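# Marnbridge to decide, again, what a quiet hour is

The town of Marnbridge will try a quiet hour at its public library starting in May, which may surprise residents who thought the library already had several of them every day.

The hour, from 2 p.m. to 3 p.m., was approved after a public meeting that ran so long the building had to be kept open past closing. By most accounts it was also the loudest evening the reading room has had since the roof was replaced.

The trouble began with a survey. The library mailed out 500 forms last fall asking people what they would change, expecting the usual requests for parking and newer mysteries. Of the forms that came back, 76 mentioned noise. The complaints covered phone calls, the radiator, a stapler, the children's corner, other people's soup, and in one case "page turning of an aggressive kind."

"I read that one twice," said Ineke Geerts, who runs the library. "I still don't know if it was about me."

Geerts first suggested signs. The signs went up over the winter and said "Please Keep Voices Low." Within a week they were being discussed at normal volume by people standing underneath them. One was corrected in pencil to "Lower."
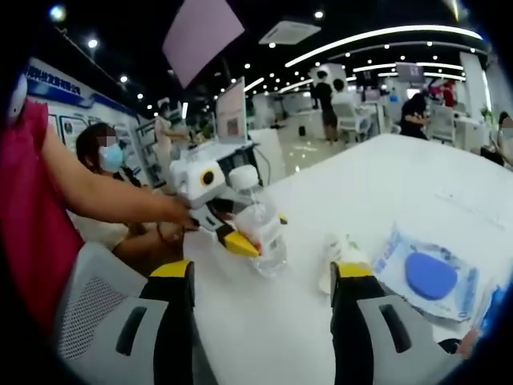

The new plan goes further. Between two and three, phones must be off and conversation moves to the lobby. The stapler will be kept behind the front desk and issued on request. Soup was debated at length and left for a later meeting.

Not everyone is pleased. Pieter Goossens, who reads the paper by the east windows most afternoons, told the meeting that a library with one quiet hour was admitting something about the other hours. He would have preferred a single talking hour, fenced off somewhere in the evening, with the rest of the day left alone. This got the biggest round of applause of the night and was voted down.

Malsha Dissanayake spoke for the Curnora Street homework group, whose members arrive at three and are, in her words, "not built for whispering." She asked only that the hour not creep. Geerts promised it would not creep. Goossens asked what was wrong with creeping.

There was also the matter of the clock. The one over the front desk runs four minutes ahead of the one in the reading room, so for a short time each afternoon the library will be quiet at one end and open for business at the other. The town's maintenance office says it can fix this. It said so last year, too, and residents have learned to live with the gap – a few of them use it to return books on time.

The neighboring town of Hevik brought in a quiet hour of its own two years ago, and several speakers held it up as a model. Vanderleia Trindade, who works at the Hevik branch and had come along to answer questions, said it had gone well once people stopped reminding each other about it.

"The first month was nothing but shushing," she said. "You couldn't hear yourself read."

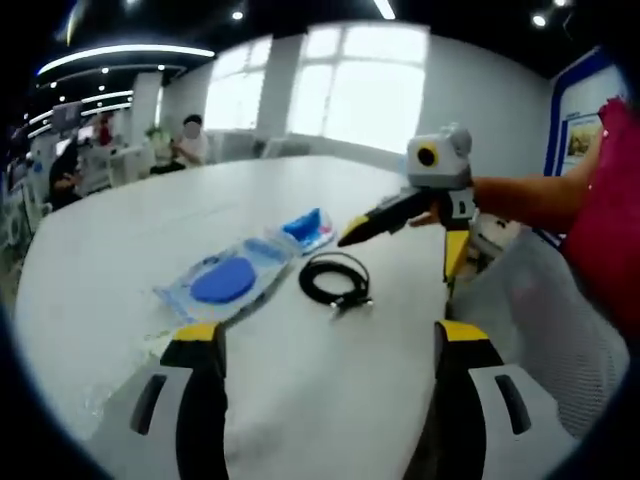
The cost to Marnbridge is small. The library has set aside $100 for new signs, to replace the old new signs, and $48 for felt pads to go under the chair legs in the reading room. The radiator will get a visit from a plumber, paid for out of the regular repairs budget. Anyone who knows the radiator is not hopeful.

The trial runs through the summer. A second survey will go out at the end of it, shorter than the first, with a box to check for "too quiet." Geerts said she added that one at the request of the front desk.

Comments can be left in the box by the main door until the end of the month. The lid sticks a little and comes down with a bang, so people are asked to use it before two.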